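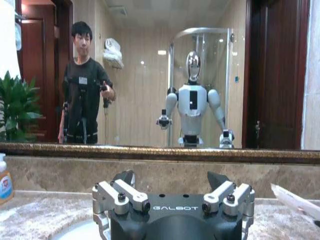
GALBOT lettering on the gripper.

Print | E-mail

My residence permit expires in May. I sent the renewal papers 84 days ago and have received only an automatic reply. Paavo Kinnunen, my neighbor in Trurside, moved here from Riihimäki and waited even longer. I think an old permit should stay valid until the office decides.
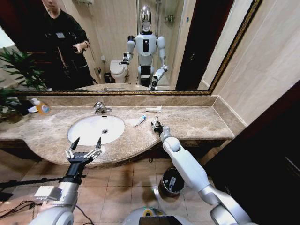 Can I work while I wait?
Only until the date on the card, under the present rule.

This rule must change.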